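The Working Surface: How Mutbridge Chose a Plain Table

When the Mutbridge Institute for Domestic Crafts reopened its teaching rooms in September, visitors tended to ask first about the ovens. The tables drew less comment, although they had taken up the greater part of the planning period and a considerable share of the budget. Each room had previously been furnished with whatever earlier departments had left behind: drafting desks, a pair of dining tables with drop leaves, and long benches whose varnish had softened over decades of use.

The Institute serves 1,894 enrolled students, most of them adults attending in the evening. Their courses range from bookbinding and garment repair to pastry, and a single room may be used for several of these in one week. A surface that suits one trade can be a hindrance to another. Bookbinders want a flat top with no seam to catch a bone folder. Pastry students need something that wipes down quickly between batches. Those who repair clothing ask above all for a background against which a dropped needle can be found.

The question of color proved harder to settle than the question of size. Samples were requested from two suppliers, Jarnby and Gashi, and set out in the east room under the lamps that would be used for teaching. Instructors were invited to work on them for as long as they wished and to record their opinions in a bound book kept by the door. The darker samples were well liked at first for their appearance. Flour, chalk and lint showed on them at once, however, and the entries in the book grew steadily less favorable.

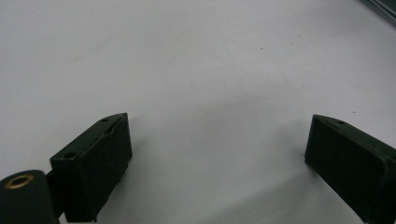

Nivaldo Vieira, who directs the furnishing program, had argued from the beginning for pale tops without ornament. His reasoning was set down in a memorandum that is still consulted by staff. "A student should be able to look down and see the work," he wrote. "If the table is the first thing that catches the eye, we have bought the wrong table." The memorandum also asked that no measuring grid be printed on any top. Rulers and mats could be laid down when they were wanted and put away afterward.

The order was placed in two stages. The first delivery furnished the main hall, and the second, of 29 tables, went to the smaller rooms on the upper floor. Table height was fixed to suit standing work, with stools provided for those who prefer to sit. The Institute declined the optional drawers. Experience with the old benches had shown that drawers fill with thread ends and dried glue, and that their contents are seldom claimed.

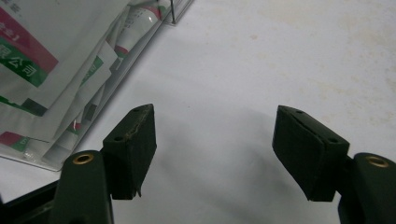
Light received the same attention as furniture. The upper rooms face north and have tall windows, and the lamps were hung to supplement the daylight and keep glare off the tabletops. Instructors had complained for years of hard-edged shadows falling across the very place where a cut was to be made. On an off-white top, a shadow can be soft and gray, deepest close to whatever casts it and fading as it spreads across the surface, and the eye adjusts to it without strain. Darker finishes gave less help in this respect, particularly to older students.

Care of the tables is governed by a single printed sheet. Tops are wiped with a damp cloth at the end of each class and dried with a second. Abrasive powders are not permitted. Hot pans are set on cork, and knives are used only over a board. Marks that do not yield to plain water are reported to the furnishing office, where a record is kept by room and table number.

Some disagreement remains. Several of the bookbinding staff miss the weight of the old benches, which did not shift under a press, and two of these have been retained in the basement workshop at their request. The pastry department has asked for a stone slab that could be laid on the tabletop for chilled doughs, and the supplier Amska has been invited to submit a proposal.

The teaching rooms are open to prospective students on weekday afternoons. Enrollment for the spring evening courses is handled by the main office, and course descriptions may be collected at the front desk.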